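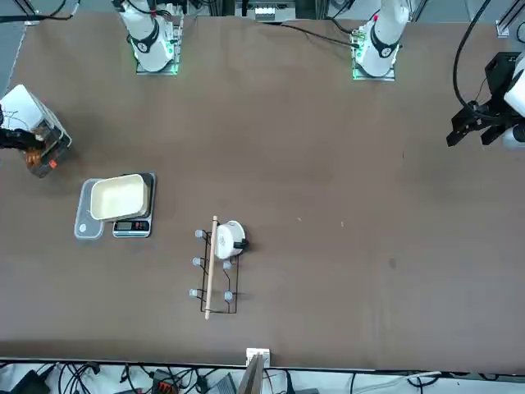
3 October 2023
Home at last, feet up, shoes off

Left the house in the dark this morning to get to the Fonddale chamber of trade breakfast, and I'm still not sure what I ate. Something in a roll. Hanna Tomaszewski saved me a seat near the radiator, bless her, and we had a good old moan about business rates before anyone had even tapped the microphone.

The big subject was the new industrial plan for the valley. I'd read the draft on the train (well, most of it, the middle bit sent me off) and I went in fairly grumpy, but I came out a little less so. They want the empty units on the Brastier estate let at a lower rent for the first 3 years to anyone who makes things, and they want the council to stop charging the full rates on new machinery the minute it's plugged in. I've been banging on about that one for ages! When I bought the second folding machine I felt as if I was being fined for it.

Ksawery Tokarz spoke for the bigger firms. He's a good talker and I like him, but he does go on about exports as if we could all just ring up Rotterdam and get cracking. I've got a box-making shop with a leaky roof. I put my hand up and asked what there was for those of us who sell to the firms who sell abroad, and there was a bit of a silence, and then he said it was a fair point and wrote it down. Or he wrote something down. Could have been his shopping.

The jobs figure in the draft is 1,836, and I'd love to know who came up with the six on the end. Hanna asked, very politely, and was told it would be explained in the appendix. There isn't an appendix yet. It's coming in November, with the bit on apprenticeships, and that's the bit I care about most. I could take on two youngsters tomorrow if the college at Ukness would run the course more than once a year.

Had a chat on the way out with old Mr Gajewski, who has the joinery by the canal. He thinks the whole thing will be quietly dropped by spring. He's seen four of these plans, he says, and still has the mug from one of them. I told him he ought to come along to the next meeting and say so out loud, and he laughed and went off to find his van.

Back at work by eleven, and of course everything had piled up. The card delivery was 200 sheets short - again - so I spent half the afternoon on the phone being passed from one person to the next. They're sending the rest with the next load and knocking 20 pounds off, so I've stopped sulking about it.

I've promised Hanna I'll write up our bit for the response, the rates and the college course mainly. Must do it this week while I'm still cross enough. Beans on toast now, then bed.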